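Sealing a pale timber benchtop – oil or poly?

hemi_r
Posts: 17
Putting a light wooden top on the bench in the spare room at Katene and it's still bare. I want to keep the colour as it is. The hardware shop in Ladport says hard wax oil, my neighbour says water-based poly. The quote for having it done was $955, so I'm doing it myself.

GPsarras
Water-based poly, three coats, light sand between each. Oil will yellow it. I did our kitchen with Lolon satin in July and the colour has hardly moved.

Lindsay T
Disagree. Poly looks fine until you scratch it, then you're sanding the whole top back. With oil you can patch one spot. Get one with a bit of white pigment if you're worried about yellowing.

hemi_r
Colour of the board as it is now, before any finish:

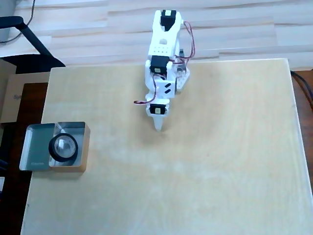
Reply 5 – Borghild N
I'd leave that colour alone too. Try both on an offcut and give them until Friday before you decide. What are you using the bench for?

hemi_r
Mostly hobby stuff, some soldering.

GPsarras
Then a silicone mat whichever way you go. Neither finish likes a hot iron.

Lindsay T
Agree on the mat. Still say oil. Do the underside as well or it may cup.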